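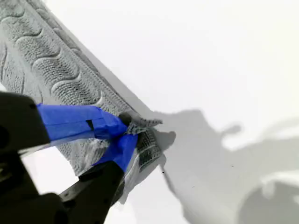 By noon the crowd outside the Ministry of Labor in Jirkcombe had filled the square and backed up onto the tram bridge. The state radio said 1000 people. Kelly Paiva, who had walked the length of it twice to hand out water, thought it was more like four times that.

She was 52 and had taught chemistry until the spring, when the new law on public speech came in and her name was read out at a staff meeting. Now she carried water. She had a bag with a strap that cut into her shoulder and a phone number written on her arm in pen.

"Whose is that?" asked the boy next to her.

"A lawyer's. Do you have one?"

He didn't. She wrote it on his arm too. His name was Si-woo Ko and he worked nights at the Horomeck bakery, and he hadn't slept. His cousin was one of the 747. That was the number on all the signs, painted or taped or drawn on cardboard – the people taken since July whose families had not been told where they were. The government's list had 20 names on it.

At a quarter past one the police closed the bridge. It was done without any noise. Two trucks pulled across the far end and two more across the near end, and the people on the bridge stood there looking at the river.

"Sit down," somebody said, and the word went back through the crowd. Kelly sat. The pavement was hot through her skirt. Si-woo sat beside her with his knees up and ate a roll out of his jacket pocket.

An officer came along the railing with a loudspeaker. She knew him. Boonsong Kaewmanee had sat in the third row by the window for two years and had never once balanced an equation without help. He read from a sheet of paper. The gathering had no permit. Anyone still on the bridge at two o'clock could be held for up to 30 days under the Ban. He read it well, better than he used to read in class, and when he got to the end he turned the sheet over as if there might be more.

Then he saw her. He looked at the number on her arm and at the number on the boy's arm.

"Mrs. Paiva," he said, without the loudspeaker. "There are stairs on the Lernard side. They're not watching the stairs."

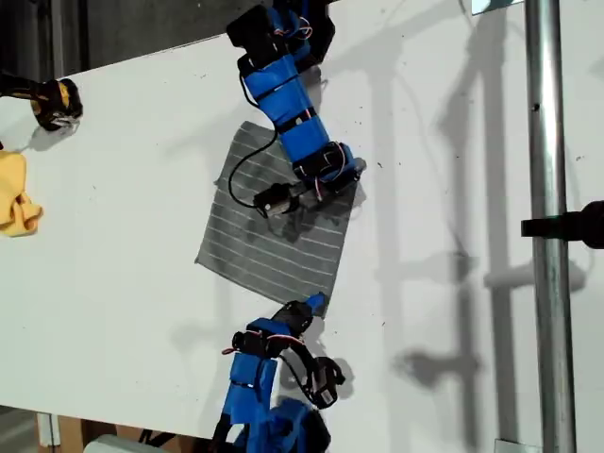
"Are you telling all of us or just me?" she said.

"I'm telling you," he said. "I can't tell all of them."

She thought about the stairs. They went down to the towpath, and from there it was ten minutes to her kitchen. She had left the radio on and a pan soaking.

"What did he say?" Si-woo asked.

She told him, loudly enough for the row behind to hear. The row behind told the next one. A woman with a baby got up first, and then an old man with a cane, and people moved their feet to let them through. Most of the others stayed where they were.

Boonsong stood at the railing with his back to the stairs and looked at his watch.

"You should go too," Si-woo said.

"In a minute," said Kelly. She opened the bag and counted the bottles that were left.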